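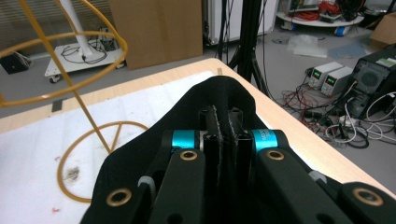 Figure 1. Hand-held gripper, seen from behind the fingers, with the wire hat stand at the left.

Hokholm Shared Workshop
Course handout, Unit 4: Building and using a pair of hand-held grippers

1. Purpose of this unit

Members who have completed Units 1 to 3 will have cut, drilled and assembled the plates of the Girum gripper. The present unit deals with the remaining mechanical work, the preparation of the table, and the hat stand exercise, in which a soft hat is lifted from a flat surface and placed on a wire stand. The exercise must be completed with the hand-held pair before any member begins mounting a gripper on an arm, as described in Unit 5.

Each member builds 2 grippers, one for each hand. The two should be kept together as a set and marked with the same bench number.

2. The linkage

The fingers are carried on two linkage arms which must open and close by the same amount. Before fitting the cover, hold the gripper level and work the jaw slowly through its full travel. Both arms should move freely and without side play. If one finger leads the other, slacken the pivots on that side, close the jaw by hand until the fingers meet squarely, and tighten again in small steps, alternating between left and right.

The pivots are to be cleaned after every 48 hours of use. Oil should not be applied near the fingers. A trace of it on the facing surfaces will spoil the grip on cloth, and the pad will then have to be replaced.

Pads wear first along the inner edge. A pad with a lifted corner will catch on woven fabric and should be changed before the exercise is attempted. Spare pads are kept in the drawer marked Korletey, together with the adhesive and the short knife. The old adhesive must be removed completely. Members have in the past laid a new pad over the old layer, and the jaw then failed to close in parallel.

3. Preparing the table

Lay the foam board flat on the table and check that it does not rock. The board gives a little under the finger tips, which protects them when the jaw is brought down on a thin object. Small marks on the board are acceptable. Boards with dents deep enough to hold a finger tip should be turned over or exchanged.

Place the stand to one side of the hat, leaving enough room for the jaw to open between them. Arrange cables so that each leaves the hand along the forearm. A cable which hangs in front of the wrist will drag across the board and may pull the stand over.

4. Taking hold of the hat

The hat is laid crown up with the brim spread. Approach the crown from above with the jaw open, press lightly, and close. The aim is to gather a fold of cloth between the fingers. Too little pressure and the fingers will slide over the crown; too much and the crown collapses, leaving a flat layer which is difficult to pick up. The second gripper is held clear until the first has a secure hold.

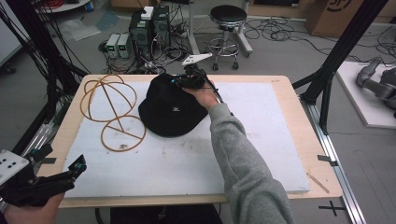 Ohemaa Ametepe has asked that the following remark be added to the notes on grip: I would teach the fold with the jaw turned across the seam. Along the seam the cloth is stiff and the fingers ride over it, and members then squeeze harder, when they ought to open the jaw and start again.

The course staff agree with this remark. Members should open the jaw fully between attempts and should not try to correct a poor hold by force.

5. Lifting and placing

Raise the hat until the lowest part of the brim is clear of the board. Pause. If the hat turns in the jaw, the fold has been taken too far from the centre of the crown, and the hat should be put down. With a steady hold, carry it level towards the stand. The free gripper may be brought to the stand at this point, with its fingers open.
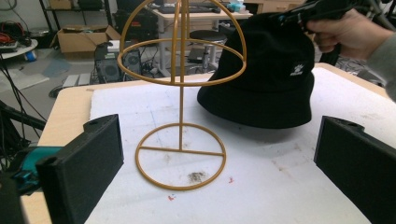
The height of the lift is judged against the top of the stand. The brim must pass over the upper loops without touching them, after which the hat is lowered until the crown rests on the wire. Release slowly. A jaw opened in one quick movement tends to flick the brim and shift the hat to one side.

6. Record of work

Complete 5 placements in succession without assistance. Enter each attempt, including those abandoned, in the Pikitz log under your bench number, with a note of any pad changed or pivot adjusted. The completed sheet is to be handed in before the end of August. Grippers are returned to the rack with the jaws closed and the cables coiled.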